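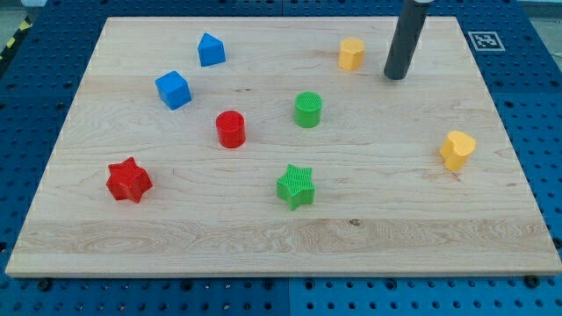 Progress update, Quezada pushing project
January 5, 2019

Hi all, and thanks for your patience while I got this one written up! The short version is that we're at 3000 recorded pushes, which was the target you set us for the first stretch of the grant, and I'm pretty happy with how the last batch looks.

Most of the time went into the block work. Each example is one typed instruction ("move the red star over to the green one") plus the arm's motion while one of us steers it. We had 14 instruction templates in the fall and I threw out 2 of them, the ones with "behind" in them, as no two operators agreed on what behind meant. Hearts and stars are still my favorites to push. Cylinders are a pain (they roll if you tip them), so we go slower there.

Storage moved over to Domov in the break. It took longer than I'd hoped, and I re-ran the checksums twice to be sure.

Money: we're a little under on operator hours and a little over on replacement blocks. I'd like to shift the difference if that's OK with you.

Next up is training on the full set, then a test with instructions the model hasn't seen. I'll send those numbers in March, along with the updated budget sheet.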